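Choosing a Generator for the Workshop

22 Feb 2008

Further to the notice published on this site in November, the workshop at Stukbridge has now completed its review of standby power. The findings are set out below for the benefit of readers who run small premises of a similar kind.

The previous set had been in service for 636 hours. It was sold to us as suitable for continuous duty, and it was not. The output fell away whenever the extraction fan and the bench grinder were started together, and on two occasions the breaker tripped during ordinary use. Repair was considered, but the supplier could no longer provide a replacement voltage regulator.

Three makes were examined. The Zumby is a petrol set with a recoil start and a steel carrying frame. It is light enough for one person to move and was the cheapest of those quoted. The noise level is high, however, and the tank must be filled at short intervals. The Ríos is a diesel set on a fixed base, well finished, with a clear control panel and a good length of cable supplied. The Ino, also diesel, has a larger radiator and a slower running speed.

Each set was run under load for a full working day. The Zumby coped with lighting and hand tools but was unsuited to the fan. Both diesel sets carried the full load without difficulty. The Ríos used 33 litres of fuel over the trial, and the Ino used slightly less.

The Ino has accordingly been purchased. Oil changes will be carried out every 250 hours, and the injectors will be inspected at 1000. A log book is kept beside the machine and must be completed by whoever starts it.

Readers considering a similar purchase are advised to add up the starting load of their motors, as well as the running load, before asking for a price. The figure on the sales sheet is frequently the peak output, which the set can hold only briefly. A written statement of the continuous rating should be obtained before any deposit is paid.
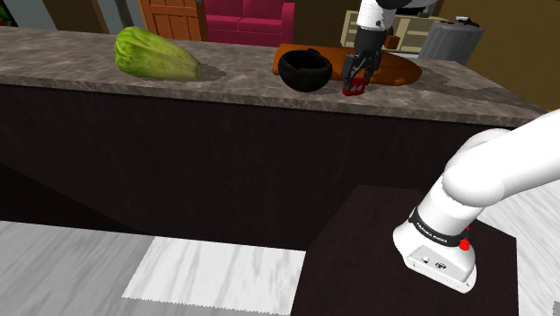
The old set will be offered for spares once it has been drained. Enquiries should be made in writing to the workshop.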